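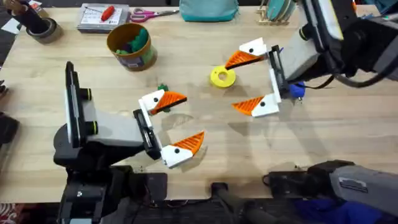 Figure 5.1 A pale wooden tabletop with faint grain lines running along its surface.

Chapter 5
Timber and Moisture

5.1 Introduction

Timber exchanges water with the air until the two are in balance. The amount of water held at that point is the equilibrium moisture content, and it depends mainly on the relative humidity and temperature of the room. A board that takes up water swells; a board that loses it shrinks. Both movements are small along the grain and much larger across it, so the width of a table top varies over the year while its length stays nearly the same.

Chapter 2 dealt with the structure of the cell wall. The present chapter applies that material to flat panels, which are the parts of a piece of furniture most affected by movement. Section 5.2 defines moisture content and gives the oven-drying method. Section 5.3 covers radial and tangential shrinkage. Section 5.4 deals with cupping, and Section 5.5 with fixings that let a panel move.

Moisture content is stated as a percentage of the dry mass of the wood. A sample with a dry mass of 160 g that holds 16 g of water has a moisture content of 10 per cent. Green timber may exceed 100 per cent, as the water can weigh more than the wood itself.

The worked problems use readings from the Zisthorpe joinery store, where boards were weighed each week from October until the heating was turned off in spring. The full set is printed in Appendix 6. Readings from the Wodach kiln are used in Section 5.2 only.

Terms used in this chapter
Fibre saturation point: the moisture content at which the cell walls are full and the cell cavities hold no liquid water.
Tangential: along the line of the growth rings.
Radial: across the growth rings, from pith to bark.
Cupping: curvature across the width of a board.

5.2 Moisture content

Shrinkage begins only when the wood dries below the fibre saturation point. Above it, water leaves the cell cavities and the size of the board does not change.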